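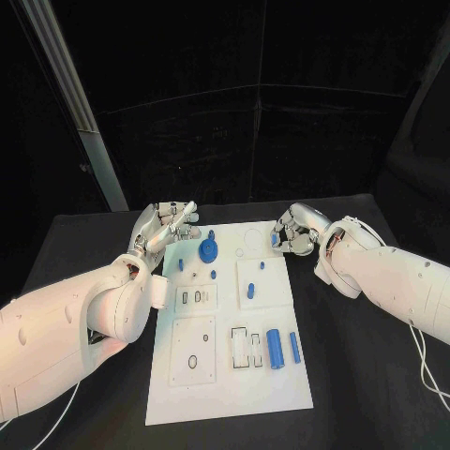 Work and Automation, Unit 3: The Assembly Bench
Course notes by Vasanthi Ekanayake
Gondville, 2022-07-19

Reading for this unit: the Grundura case file, sections on staffing and training. Bring it to class.

Background

Grundura builds small valve units at its plant in Idano. Most of the assembly is done by hand at benches. A worker takes a peg or pin from a tray, fits it into a plate, checks the seat with a fingertip and passes the plate on. The plant employs 1121 people, and bench assembly is the largest single job there.

The company is now looking at two-armed robots with jointed hands for part of this work. The trial is called Dafis. It uses practice boards with blue pegs and cylinders, plates with holes and slots, and outlines that mark target positions. No customer parts go through it yet.

Why pegs and holes

Putting a peg in a hole is an old test in robotics. People do it with little thought. They feel the edge of the hole, tilt the peg, and let it drop. A robot has to find the peg, grip it at a usable angle, line it up, and notice when it is jammed. Slots are harder than round holes, as the part also has to be turned the right way.

Older machines avoided the problem with fixtures: every part arrived in the same place, facing the same way. That works well for long runs. At Idano a typical order is about 4000 units, and then the bench is set up for something else. Hands that can pick up different shapes are attractive to a plant like that, even if they are slower than a person.

What changes for the assemblers

Tasks. Jobs rarely disappear all at once. They get divided. In the Grundura plan the robot takes the repeated insertions, and the assembler loads trays, clears jams and inspects finished plates. Some assemblers welcomed this in interviews, mainly those with wrist or shoulder pain. Others said that watching a machine all shift would be more tiring than the bench.

Skill. An experienced assembler can tell a bad batch of pins by feel – often before inspection finds it. If she no longer handles the pins, where does that knowledge go? The plan gives inspection the job but adds no training hours for it.

Pay. Bench workers are paid partly by output. Under the plan, output depends on the robot as well. The union has asked for a flat rate during the trial. Management had not replied when the case file was put together.

Pace. Find out who sets the speed of the cell and who is allowed to stop it. The case file gives two different answers.

Terms to know: fixture, changeover, cycle time, task division, deskilling

For next week

Write 2 pages on one of the four headings above. Use at least one interview from the case file, and give the page number. Groups for the July plant visit will be posted outside the seminar room.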